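Asunto: Re: [mesas-y-montaje] Vasos para el encuentro de noviembre (y el agua, y las mesas)
Fecha: 20 de octubre de 2018
Lista: mesas-y-montaje

Hola a todos,

contesto deprisa que salgo en nada hacia el almacén. Pego debajo el mensaje del otro día, que veo que a varios no les llegó entero (a mí me llegó sin la última parte), y respondo por trozos.

> Buenas,
>
> os escribo por lo de las bebidas del encuentro de noviembre. En la reunión quedó medio decidido que pondríamos agua en todas las mesas, pero no quedó decidido casi nada más. Resumo lo que tengo apuntado:
>
> Inscritos a día de hoy: 139. Puede subir algo, la inscripción sigue abierta.
>
> Mesas: las blancas de la sala grande de Doronley, 33 en total. Las nuestras se quedan en el almacén, que no vale la pena moverlas para un solo día.
>
> Agua: hay dos opciones. Botella pequeña por persona, o botella grande por mesa y vasos. La primera es más cómoda, la segunda más barata y deja menos plástico. El año pasado fue botella pequeña y al final recogimos un montón a medias, que hubo que ir vaciando una por una en el fregadero del pasillo. Yo no quiero repetir aquello.
>
> Vasos: aquí es donde tengo más dudas. Los de cartón que nos ofrece Gimport son bonitos pero se ablandan si los tienes toda la mañana con agua. Los de plástico transparente de Briem aguantan, y además se ve si están limpios. De cristal ni me lo planteo, con los cables que hay por el suelo y la gente pasando entre sillas.
>
> Presupuesto: para todo el capítulo de mesas y bebidas tenemos 1.849 euros. De ahí salen también el café, los manteles si los ponemos, y el transporte.
>
> Necesito saber:
>
> - botella pequeña o grande
> - qué vaso
> - manteles sí o no
> - quién puede estar el día antes para montar
>
> Si me contestáis antes del miércoles hago el pedido esa misma tarde. Si no, decido yo y luego no quiero quejas.
>
> Un saludo

Vale, voy.

Botella. Yo diría pequeña otra vez, pero con vaso. Ya sé, ya sé, suena a gastar doble. Me explico: la grande en mesa de cuatro obliga a alguien a levantarse y servir, pesa, gotea, y en las charlas la gente no se atreve a pedirla. Pasó en la jornada de primavera, las botellas grandes del fondo se quedaron casi sin tocar y las de delante vacías a media mañana. Con la pequeña cada uno se apaña. Y el vaso porque hay quien no bebe a morro delante de gente y me parece normal.

Lo de las medias botellas: poner un cubo con embudo en cada salida y un cartel. El agua para las plantas del patio y la botella al contenedor. En Tekdale lo hacen así y no tienen que andar recogiendo luego. El cubo lo llevo yo, tengo dos. Embudo solo uno, si alguien tiene otro que lo diga.

Ojo con el tapón. Pedid las de tapón de rosca normal, no las de tapón deportivo, que no cierran bien cuando se caen y en la mesa hay papeles. El color me da igual, blanco, azul, lo que traigan.

Vaso. De acuerdo con el transparente. De pie bien, boca ancha, y que se pueda apilar. Lo único que no me convence es que al ser tan finos y tan claros sobre mesa blanca casi no se ven, y alguno acabará en el suelo de un codazo. A mí me parece que se distingue lo suficiente, pero opinad. Si os parece poco visible la alternativa es poner debajo una servilleta de color, que además recoge la gota. Cuesta poquísimo.

De Gimport yo no cogería nada esta vez. El cartón se ablanda, sí, y encima vienen en tubos muy largos y si abres uno y no lo gastas ya no sabes dónde meterlo.

Manteles. NO por favor. Las mesas blancas quedan bien sin nada. El mantel de papel se rompe por las esquinas, se mueve cuando alguien arrastra la silla y tira lo que haya encima. Y con lo que nos ahorramos pagamos las servilletas y sobra para algo de fruta. Eso sí, hay que pasarles un paño antes. Las blancas tienen eso, cualquier marquita canta: roces, puntitos, algún cerco viejo de café. Nada grave, con agua templada y un poco de jabón sale casi todo. Lo que no salga pues se queda, no vamos a frotar hasta llevarnos el acabado. Nada de estropajo verde!!

Cómo poner las cosas. Esto lo escribo porque el año pasado cada mesa estaba de una manera y quedaba raro. Propongo:

Botella en el centro de cada sitio, pero hacia dentro, que quede hueco delante para el cuaderno. El vaso a la izquierda, boca arriba. Ya sé que boca abajo coge menos polvo, pero boca abajo la gente no sabe si está usado y además el borde toca la mesa, que la habrá tocado todo el mundo. Si montamos la tarde antes los vasos los dejamos en su bolsa y los sacamos por la mañana, se tarda nada. Programa y boli a la derecha. Nada en el borde, ni en la parte del pasillo.

Las botellas cerradas, claro. Alguien sugirió dejarlas ya abiertas para ayudar a la gente mayor. Mejor no, si alguien necesita ayuda se la abrimos en el momento.

La foto:

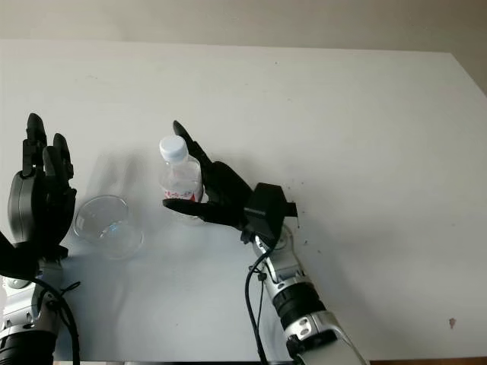 Vaso transparente vacío y botella con tapón blanco, sobre mesa blanca.

El de Briem no lo tengo todavía. He pedido que me manden una muestra, a ver si llega antes del miércoles.

Montaje. Yo puedo el día antes, a partir de las cinco. Con 3 personas más nos sobra: dos pasando el paño y colocando, dos repartiendo botellas con el carrito. El carrito es el de la rueda que chirría, que alguien traiga aceite. Las botellas, los paquetes enteros, dejadlos al lado de la puerta y no encima de las mesas, que el plástico de fuera viene siempre con polvo del camion y luego hay que volver a limpiar.

Cantidades. Para 139 yo pediría vasos de sobra, que se rajan, se pierden y hay quien coge uno nuevo en cada pausa. Botellas las justas más dos paquetes, y lo que sobre se guarda para la siguiente, que el agua no se nos va a estropear en un mes. Si sube la inscripción avisad y lo ampliamos, Briem sirve en el día si llamas por la mañana.

Un rotulador por mesa para poner el nombre en el vaso. Parece una tontería pero se gastan la mitad. En la jornada de primavera lo hicimos solo en las mesas de delante y se notó muchísimo. Permanente y de punta fina, el otro se borra con la mano mojada.

Cafe. Eso va aparte, otro hilo, no lo mezclemos que luego no encuentro nada.

Creo que no me dejo nada. Ah sí, las llaves del almacén: las tengo yo hasta el lunes. Quien las necesite que me escriba por privado, no a la lista.

Resumiendo mis respuestas para que lo puedas copiar:

- botella pequeña, tapón de rosca
- vaso transparente, con servilleta de color si veis que hace falta
- manteles no
- el día antes voy, desde las cinco

Me voy corriendo, perdonad las faltas.

Saludos

--
Recibes este mensaje porque estás en la lista mesas-y-montaje.
Para responder a todos, contesta a este correo. Para darte de baja, envía un mensaje vacío con la palabra BAJA en el asunto.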